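Flernen Film Festival
Minutes of the Guest and Red Carpet Meeting, January

The meeting opened at 6.30 pm. The minutes of the previous meeting were approved with one correction to the spelling of Mavromatis.

1. Opening night
The premiere of Fevard will begin at 8 pm. The Dremow theatre has confirmed 925 seats, of which 700 will go on public sale. Arrivals on the carpet will start at 6.45 pm. Cast members attending with partners are to be listed under both names.

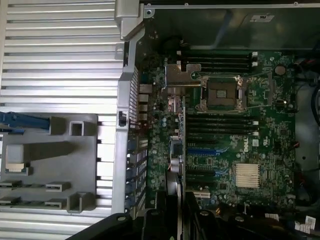

2. Press and photographers
It was agreed to issue 60 photographers' passes. Requests for interviews with the cast will go through the press desk. Questions on family matters will not be accepted, at the request of two of the guests' agents.

3. Gowns and jewellery
The meeting noted the Mavromatis offer to lend evening wear to the jury. Insurance for the loan was quoted at £2,772 and approved.

4. Any other business
The after-party guest list remains open until the end of the month.

The meeting closed at 7.50 pm.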